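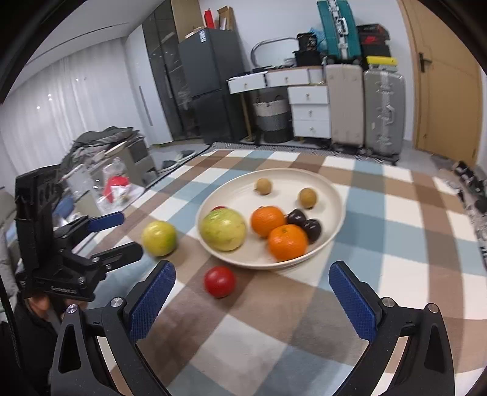
Et si l'autre répond au bout de trois jours, est-ce que ça compte quand même comme une disparition ? a demandé une voix au fond de l'amphi à la fin de la dernière séance. La question mérite mieux que mon haussement d'épaules. On reprend donc.

## Séance 12 : le silence comme forme de rupture

**Rappel.** On distingue la *rupture déclarée* (quelqu'un dit quelque chose, en général mal) et la *rupture par extinction* (les messages s'espacent, puis plus rien). La lettre restée sans réponse est un grand classique du roman épistolaire ; les applications ont surtout ajouté la petite coche qui prouve que vous avez été lu.

### 1. Un problème de seuil

Trois jours de silence après 2 messages échangés, c'est de la tiédeur. Trois jours après un mois d'appels quotidiens, c'est un événement. Le délai brut ne mesure donc pas grand-chose : il faut le rapporter au rythme antérieur de l'échange.

Corpus du TD : 800 conversations anonymisées, recueillies auprès d'inscrits de Festent et de Kukico. Convention de codage :

- **silence** : délai supérieur au plus long délai déjà observé dans la conversation ;
- **extinction** : 15 jours sans message, d'un côté comme de l'autre ;
- **résurrection** : reprise après extinction, presque toujours sous la forme « coucou, ça va ? ».

Les résurrections se codent à part. Elles sont plus fréquentes en août, allez savoir.

### 2. Qui a quitté qui ?

Dans une extinction, chacun peut soutenir que c'est l'autre qui a cessé d'écrire. En entretien, les deux le font, avec captures d'écran. Retenez la notion de *responsabilité flottante* : elle tombe souvent à l'examen, et les copies la confondent souvent avec la mauvaise foi.

Grernero propose des formules d'adieu toutes prêtes. Les enquêtés les jugent « polies » quand ils les envoient et « glaciales » quand ils les reçoivent.

### À préparer

Coder les conversations 1 à 12 du dossier Fashola, en binôme. Notez vos désaccords au lieu de les régler en douce. Et merci de prévenir votre binôme si vous abandonnez le TD, par écrit, avec un verbe conjugué.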